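Search this site Search Go

Fesstead group builds up practice set for block-handling arm

June 7, 2018

A small team at Fesstead has passed the halfway mark in gathering examples for a system that is meant to learn how to pick up and place small wooden blocks. The project, called Breria, has now stored 1,564 attempts made in simulation, each one a complete record of a single try from start to finish.

The work began in April. In each attempt a person steers a simulated arm by hand, using a controller at a desk, and the software keeps the path of the arm, the opening and closing of the gripper and the view from more than one camera. The learning system is later given these records and asked to work out for itself what to do when it is shown a table it has not met before.

The task sounds simple. The blocks are marked with letters and numbers, and there is a flat board on the table where they are to be put. The operator is told which block to move and, in some attempts, which one it should go behind or beside. 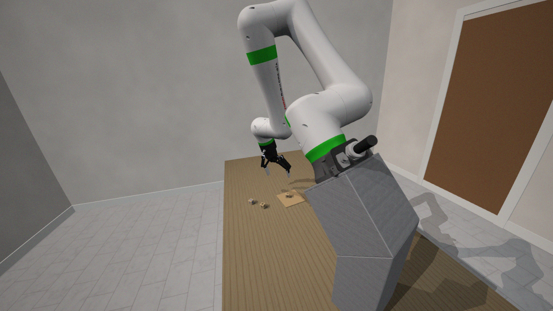 Garnet Campbell, who runs the collection, said the team had spent the first weeks getting the layouts to vary enough. If the blocks always began in the same places, she said, the system would learn the places and take no notice of the markings.

"We had a first batch that looked fine on paper," she said. "Then we trained on it and moved one block by a hand's width, and the arm went straight to where the block used to be. So we threw most of that batch out and started again."

The layouts are now drawn up by a short program written by the team. It changes the number of blocks, the way each one is turned and the angle of the board. Operators do not see the layout until the attempt begins.

Of the 1,564 attempts on file, 1,259 have been checked and passed for use. The rest are either waiting to be looked at or have been set aside. An attempt is set aside if the wrong block is moved, if a block is pushed off the table or if the operator stops for a long time in the middle. Attempts in which the gripper misses and the operator tries again are kept, and they are given a label of their own – Campbell said these had been among the most useful, as they show the system how to recover.

There are 7 operators on the rota. Each does a short session and then takes a break, as the team found that the paths became hurried towards the end of longer ones. New operators do a set of trial attempts first, and these do not go into the main store.

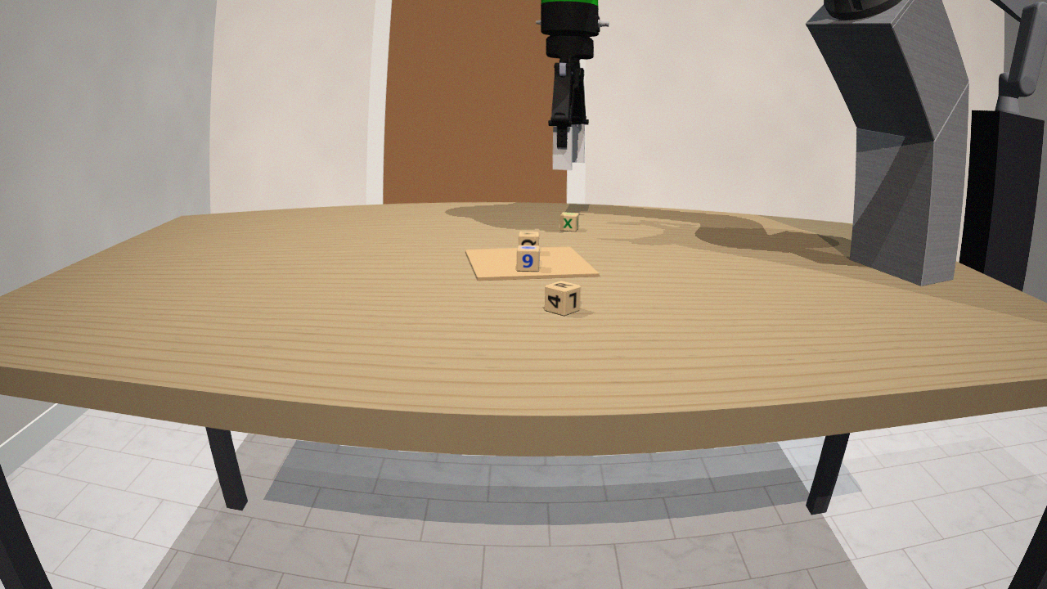 A layout in the Breria simulation, with four marked blocks on the table and the gripper open to view above them.

Doing the work in simulation has kept costs down. A dropped block can be put back at once, and two people can work at the same time on separate machines without sharing an arm. The shadows and the surface of the table are drawn in some detail so that the camera views are not too clean, though Campbell said there was a limit to how far that would go.

"The blocks slide a bit differently from real ones and we know that," she said. "We are not going to fix everything in the software. At some point you have to put it on a real table and see what it does."

That stage is planned with Jaramillo, a workshop in Prurnville that will lend bench space and help set up the cameras. The team wants to add 1,000 attempts on a real arm to the simulated ones, using the same instructions and the same rules for what is kept. No start date has been given.

The simulated collection will carry on in the meantime. The next layouts will have blocks placed closer together, so that the gripper has to come down at an angle or nudge one aside to reach another. A few operators have already tried these and reported that they take a good deal longer. Campbell said the rules on long pauses may have to be loosened for them.

The team has not yet decided whether the finished set will be made open to others. A note on the file format and the labels is being written and will be sent to anyone who asks for it.

Recent items
Fesstead opens second operator room
Breria: how attempts are checked
Jaramillo bench space in Prurnville – what is on offer
Notes from the April open evening

Contact us | © 2018 Fesstead | Back to top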